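We use cookies to improve your experience on this site. By continuing to browse, you accept our cookie policy. Accept | Manage settings

Teaching Two Arms to Share a View: A Conversation with Lăcrămioara Tănase

The manipulation group at the Studedham Institute has spent the past year on a narrow question: how much does a two-armed robot gain when each arm can see what the other is doing? Lăcrămioara Tănase, who leads the group, discussed the first results with the Institute's research office in August.

The method, called Rekisico, trains a single control policy on recordings made by human operators. Each arm carries its own camera, and the policy receives both views at every step. Earlier work at the Institute had treated the arms as separate systems joined by a schedule. "One arm would finish, and then the other would begin," Dr. Tănase said. "That is a reasonable way to stack blocks. It is a poor way to handle anything soft."

The group chose children's shoes as its main test. Fabric uppers bend, laces fall differently each time, and a box has walls that a gripper must avoid. "A shoe in a box is a crowded place for four fingers," she said. "The arm that is waiting often has the better view of the arm that is working."

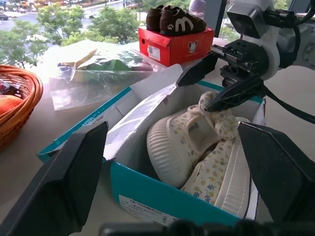

Wrist camera view from one arm as the second reaches toward the bow of a floral shoe in its box.

Operators recorded 2,000 sessions for the study. Teguh Tambunan, who supervised the recording work, asked that the tables be left as varied as possible, with other boxes, food and packaging near the task. Dr. Tănase supported the decision, although it slowed the early training runs. "We had a very tidy data set once," she said. "The policy learned the table."

In the main comparison, the policy with shared views completed 80 percent of trials on shoes it had not met in training. The same policy, limited to the camera on the moving arm, completed nearly 40 percent. Most of the difference came from the laces. With a single view, the fingers tended to close in front of the loop or to press it flat against the shoe.

Asked whether a fixed overhead camera would have served as well, Dr. Tănase was cautious. Her colleague Chunhua Kang tested that arrangement on a smaller set of trials and found that the arms often blocked the view at the moment of contact. "I would not call the matter settled," Dr. Tănase said. "Dr. Kang used one camera height and one lens. Someone should try more."

She was equally direct about the limits of the result. The policy does not tie laces. It grasps a loop, lifts the shoe and places it on the table, and it still fails when the two shoes of a pair are tightly wedged. Training on a new category of object takes 3 days on the group's present equipment, a figure she described as too long for practical use.

The group is now preparing a version of the method for clothing with buttons and drawstrings. The recordings will be released once Tarık Canpolat has completed the review of the labels. A paper describing the shoe study is under revision.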